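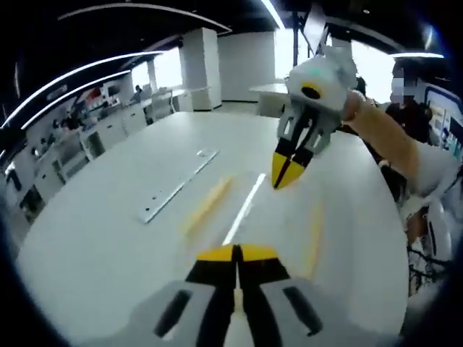 手持夹爪采集工位的采购与预算:从需求表到验收

这份说明写给第一次负责采购手持夹爪采集设备的同事。我们组去年12月开始列预算,中间改过几轮,下面按实际走过的顺序写。读者应当已经知道采集要做什么任务,如果任务清单还没定,先把清单定下来再往下看。

文中提到的供应商和型号只代表我们手上的情况,各单位请按自己的渠道询价。价格变动快,除个别地方外不写金额,只写占比和数量关系。

一、先写任务,再写设备

预算表的第一页不应该出现任何设备名称,先写任务。每个任务写清楚下面几项:

操作对象的最大和最小尺寸
操作对象的重量上限
单手完成还是双手完成
桌面操作还是需要走动
每个任务计划采集的条数
数据交付的截止时间

尺寸一栏最容易写得含糊。细棒、薄金属片、带孔的长条件这一类东西,平放在桌面上时厚度很小,指尖要能贴着台面合拢才拿得起来。如果任务清单里有这类物件,“指尖闭合后的间隙”和“指尖厚度”必须写进技术要求,否则收到的夹爪可能只适合拿杯子和盒子。

我们第一版需求表里只写了“可夹取小型物件”,供应商按自己的理解报价,三家报上来的东西没法比较。Yuzhen Lei后来把这一条拆成了开口上限、闭合间隙、指尖材料、指尖可更换这四条,报价才对得上。

双手任务单独标出来。双手任务意味着每个工位要两只夹爪,同步方式也要在合同里写明,这两项都直接影响总价。

二、确定工位数量

工位数量由条数和时间倒推。步骤如下:

1. 让一名熟练人员和一名新手各采一段,记录每条的平均耗时,包括摆放物件和复位的时间。
2. 用两人的平均值作为计划耗时。不要只用熟练人员的数据。
3. 每个班次按实际可采时间计算,扣除充电、传输数据和休息。
4. 总条数除以单工位每天的条数,得到工位天数。
5. 工位天数除以可用工作日,向上取整,得到工位数。

我们试采时每个工位每天能留下大约50条合格数据,这个数只适用于我们当时的任务,换成装配类任务会低很多。各组一定要自己试。

复位时间常被漏掉。物件散在桌上,每一条开始前都要重新摆位置,任务越杂,复位越慢。如果任务要求每次随机摆放,还要加上核对摆放记录的时间。

三、设备清单怎么分类

我们把清单分成五类,每一类单独一张表,由同一个人汇总。

第一类是夹爪本体。包括手持外壳、手指、指尖、开合传感部件、相机以及随机线缆。询价时要求供应商逐项列出,不接受只写“一套”。打包报价看上去省事,坏了一个零件时就会发现没有单价可依。

第二类是易损件。指尖排在第一位,其次是线缆和紧固件。指尖的更换周期与接触材料有关,带孔金属件和有毛边的零件磨得最快。首批备件按夹爪数量的30%配指尖,线缆按一比一配。备件和主机一起下单,单独补单的运费和等待时间都不划算。

第三类是定位与支架。如果方案依赖外部相机或固定基准,支架要一并采购,并提前量好天花板高度和桌边到立柱的距离。支架杆的长度不要按目录默认值订。开放式办公区改成采集区的,还要问清楚物业是否允许在吊顶或地面打孔。

第四类是桌面与环境。桌子、椅子、遮光帘、收纳盒、标签机。单价低,数量多,合起来并不少,下一节细说。

第五类是存储与计算。采集端存储、传输线、移动硬盘、服务器空间。按原始数据量计算,不要按压缩后的数据量计算。

四、桌子、灯光和场地

桌子先看台面。浅色台面反光明显,浅色物件放上去对比度低,后面做标注时边缘不好分辨。任务里如果有白色或淡黄色的细长物件,买桌子之前先借一张同色台面试拍几条,拿给标注的同事看过再定。也可以只买桌布或台面垫,成本低得多,清洗和更换也方便。

台面大小以两个人能同时站在桌边操作、肘部不相碰为准。供应商图纸上给的是外形尺寸,圆角桌要扣掉边角那一部分。

灯光要分白天和晚上各看一次。靠大窗的区域白天亮度变化大,相机自动曝光会跟着变。处理方法有三种:加遮光帘、把工位移到房间里侧、保留自然光并在数据里记录时段。第三种不花钱,但要和使用数据的人商量好,由他们确认能接受。我们在里侧放工位,靠窗区域只做少量变光照的补充采集。

吊顶灯带会在光滑台面上留下反光。换灯通常要走场地改造的流程,周期长,能调桌子位置就先调桌子位置。

插座数量在现场数一遍。充电位按夹爪总数加备用机计算,集中放在一处,不要分散在各张桌子下面。充电位旁边留出登记的地方。

通道宽度也要量。有人在桌边操作时,身后要能过人。相邻工位之间如果人员站得太近,画面里会反复出现旁人的手臂和脸,后期处理要花人工,这笔人工应当算进预算。

五、询价与比价

我们向Henon、Brunuvitz和Londoño三家发了同一份技术要求,用同一张表回填。表格由采购方出,供应商不得改列名。回填项包括:

单价和起订数量
交货周期,从付款日起算
易损件单价
保修范围和返修时的运费由谁承担
软件授权方式,一次性还是按年
数据格式和导出工具是否开放
是否提供标定件和标定说明

软件授权这一栏请逐字读。按年收费的,预算要覆盖到项目结束,而不是到设备验收。数据格式如果不开放,后续换供应商时旧数据的转换费用可能超过硬件差价。

比价时不要只看单价,建议算“每条合格数据成本”。算法是把设备、备件、授权、场地改造和人工全部加起来,除以计划合格条数。Sânziana Dinu在做这张表时把返修期间的停工也折算进去,方法是用返修天数乘以单工位日均条数,再乘以概率估计值。概率没有可靠来源时可以先填一个保守值,并在备注里写明是估计。

样机必须借到手再签合同。借样机期间至少做这些检查:

空载连续开合,留意手指有没有偏斜
闭合时两侧指尖是否对齐,中间的缝是否上下一致
夹取清单里最细和最薄的物件
佩戴或手持一整个班次,记录操作人员的手腕感受
相机视野内能否同时看到指尖和目标物
广角镜头边缘变形是否影响使用
断电重启后标定参数是否保留

握持感受请让手大和手小的人都试。重量参数相近的两只夹爪,重心位置不同,拿半天之后差别很大。

六、预算表的写法

预算表建议保留以下列:编号、类别、名称、规格、数量、单价、小计、供应商、到货时间、负责人、备注。编号一旦使用就不再改动,取消的条目保留编号并标注取消。

我们最后汇总出来的可采购条目比第一版多出近一倍,多出来的基本都是线缆、转接头、螺丝、收纳和标签。审批时有人会问为什么小件这么多,把小件按工位打包成“工位辅料”,附明细,审批会顺利一些。

操作物件本身也要进预算。项目Viltis的物件清单共692件,包括各种细棒、金属条、塑料件和日用品,单件便宜,但需要同款备份。采到一半物件断货,前后数据就不一致了。凡是计划长期使用的物件,至少买2份,其中一份封存。

运费、税费和关税单列一行,不要摊进单价。境外供应商的报价要写明汇率日期。

预备金要写清用途。我们只允许用于三种情况:易损件超耗、物件补购、返修运费。新增工位不能动用预备金,要重新申请。

七、分批下单

第一批只买两个工位的设备,跑通全部流程,包括采集、传输、检查、标注和交付。流程跑通之后再下第二批。供应商会用数量折扣劝你一次买齐,可以谈成框架价:先约定总量和单价,分批交货,第二批是否执行由第一批验收结果决定。

第一批到货后会发现一些只有用起来才知道的问题,例如线太短、外壳螺丝松动、指示灯在强光下看不清。把这些问题逐条写给供应商,要求第二批改好,并写进第二批的验收条款。

两批之间固件版本可能不同。第二批到货后先核对版本,再决定是否把第一批一起升级。升级前后各采一小段做对比,对比数据存档。

八、到货与验收

开箱时两人在场,一人操作,一人登记。每只夹爪贴编号,编号与序列号一起登记。左右手配对使用的,配对关系也登记,以后不要随意拆开。

验收分三步。外观和数量当天完成。功能检查用借样机时的同一张清单。最后是试采,每只夹爪都要用真实任务采,采完由标注的同事抽查,合格后才签字。付款节点与试采合格挂钩,不与到货挂钩,这一条在签合同前就要谈好。

不合格的当场隔离,贴标签,不得拿去临时顶用。临时顶用的设备采出来的数据很难再挑出来。

九、容易漏算的费用

人员培训时间。新人前几天的数据大多不能用,但工时照付。

隐私处理。画面中出现人脸需要模糊处理,人工或软件都要花钱。

清洁。台面、指尖和物件都要定期擦拭,清洁用品按月采购。

闲置期。任务切换、物件换批时设备会空着,按年付费的软件照样计费。

处置。项目结束后设备转给谁、存在哪里、电池怎么保管,要在立项时写一句。

十、时间安排

从任务清单定稿到第一批验收,我们走完花了一个季度多一点,其中等样机和等合同盖章占去大半。排计划时把样机借用写在最前面,它不依赖预算批复,可以先做。场地测量也可以先做。询价表发出后给供应商留足回填时间,催得太急,回来的表里空格很多,还要再问一遍。

本页最后修改于2024年3月25日。预算表模板和验收清单放在组内共享目录的采购文件夹里,修改模板前请先和Yuzhen Lei确认编号规则。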